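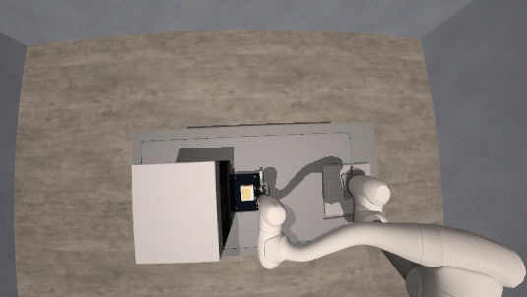

Evening classes at Pliltholm start again in October

Registration opens at the front desk at 9 a.m. and online an hour later. Classes run for 6 weeks and cost $35 per person. Members who signed up in spring keep their places until noon.

Arnar Briem is teaching bookkeeping for small shops again. Fenna Van der Linden takes over beginner Dutch from Yiğit Karakaya, who is moving to the morning program. The spring session had 107 students, and the language groups filled first.

Bring your own notebook. Parking behind the Vestergaard building is free after 5 p.m. Please use the side entrance, as the main doors lock at 6.

107 views
35 shares
0 comments

Recent items
New hours at the Kundden reading room
Spring session: thank you to our teachers
Bus route changes near Pliltholm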